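Robot Manipulation Project, handout 6
2023-05-16

## What a success rate is worth

Most of you have now read the Carnora report, and several drafts quote its door-opening number as if it settled something. I'd like you to be slower about that. A rate means very little until you know who reset the appliance, where it stood, and what was written down as a failure.

Our own task is the toaster oven: pull the door down by the handle, then turn the lower knob. Danylo's group logged 200 attempts and Manaia's logged 400. The two groups do not agree on what "open" means. One accepts any gap at the top of the door, the other wants it all the way down. Until that is fixed I won't look at a combined table.

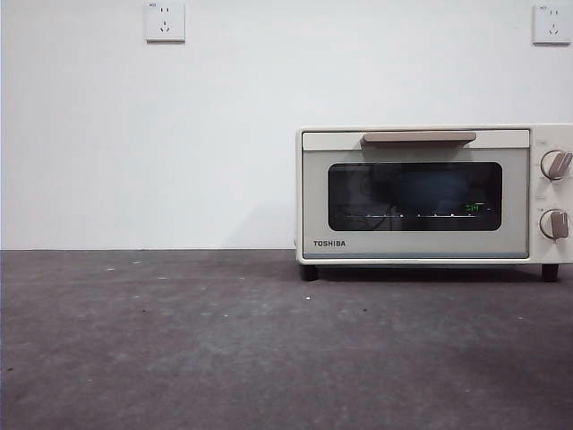

*Fig. 1. The oven with its door closed. Handle along the top of the door, knobs on the right.*

Note where the handle is. A policy that has learned "go to this height and pull" can score well on a door like this and know nothing about doors. Move the oven a hand's width and run it again - I expect the numbers to drop, and I'd be glad to be wrong.

The knobs are worse. Igor claims his classifier reads the grip bar angle "reliably". Reliably compared to what? He trained on 3,044 crops, nearly all from one session in December, under one set of lights.

### For next meeting

- Agree on one definition of "open" and relabel both logs.
- Report every attempt, including the ones you stopped by hand.
- Run 2 oven positions that are not in the training data.
- Send drafts to W. Jabłońska - no videos, please, until the table is done.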